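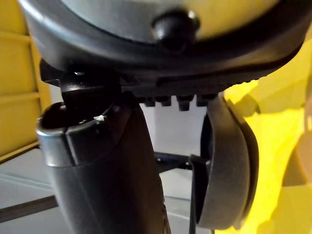 Keeping household papers that may be needed in court

Most homes have a drawer of receipts, letters and warranties. Very little of it will ever be looked at by a judge, but if a dispute with a builder, a landlord or a neighbour does end in a hearing, the state of that drawer matters a good deal. The tips below are for ordinary civil disputes and small claims. They are not legal advice, and the rules differ from one court to another, so check the guidance that comes with your claim form.

Start a folder on the first day

Open a folder when you first complain, even if you expect the matter to be settled by the weekend. Write the name of the other side on the front and the date the problem began. A plain card folder is fine. Ring binders are easier to leaf through but the holes can go through dates and signatures, so use plastic pockets for anything original.

Never write on an original

If you want to underline a sentence or add a note, do it on a copy. A contract with your own remarks in the margin invites the question of when they were written and whether the other side ever saw them. The same goes for highlighter pen, which can come out as a dark bar on a photocopy.

Staples, clips and sticky notes

Take staples out with a proper remover and not with a kitchen knife. Paper clips rust in a damp cupboard and leave a mark across the text. Sticky notes lift print from till receipts, so keep them off the front.

Till receipts fade

Shop receipts are mostly printed on heat-sensitive paper. Left on a windowsill or next to a radiator, they can go blank within months. Copy them the week you get them, front and back, and put the original in an envelope away from the light. Do not laminate them, as the heat turns the whole thing black.

Scanning at the kitchen table

A phone will do if you have no scanner. Lay the page on a dark cloth, turn off the flash and stand so that your shadow falls behind you. For a flatbed scanner, 600 dots per inch is more than enough for small print and faint signatures, and a lower setting will do for typed letters. Check each page on a large screen before you put the paper away. Page numbers and the last line of a letter are the parts most often lost.

Name the files with the year first, then the month, then the day, then a word or two: who sent it and what it is. They will then sort themselves into order.

Text messages and emails

Save the whole conversation, including the parts that do you no favours. A single message on its own looks picked out, and the other side will probably have the rest anyway. Make sure the date and the sender's number show in each screenshot. With emails, keep the message itself in its own folder as well as printing it.

Keep a plain diary

A cheap exercise book is enough. Put down the date, the time, who was there and what was said, on the day if you can. Keep opinions out of it. "Rang at 10, told the fitter would come Tuesday" is useful. "Fobbed off again" is not much help to anyone. If you make a mistake, cross it out with one line so it can still be read. Don't tear pages out and don't use correction fluid.

Photographs of damage

Take one from the doorway to show the whole room, then one closer, then one with a ruler or tape measure against the damage. Keep the files as they came off the phone and make any crops from copies. If a leak or crack is getting worse, stand in the same spot each time.

Faulty goods

Do not throw away the broken part. Put it in a labelled bag or box with the date you took it off, and leave it as it is. Cleaning it or having a go at mending it may remove the very thing an expert would want to look at. If a repairer needs to take it away, ask for a signed note first.

Putting the bundle together

Arrange everything by date, oldest at the front. Number the pages by hand in the bottom right corner of the copies, straight through from start to finish – do not begin again at 1 for each section. Make an index on one sheet. Leave out duplicates.

Read the directions from the court for the number of copies and the last day for sending them. Post is slow in December, and a bundle that goes in late may not be looked at.

How long to keep it all

In England and Wales the usual time limit for a claim on a simple contract is 6 years, so building and repair papers are worth holding on to for at least that long. Deeds and guarantees for the house should stay with the house papers. If there has been a judgment, keep the order itself and proof of payment together.

Where to store it

Choose a dry shelf indoors. Lofts get too hot and garages too damp. Keep a second set of the scans on a memory stick at another address, and open it now and then to see that the files still work.

Page last checked 2025-07-19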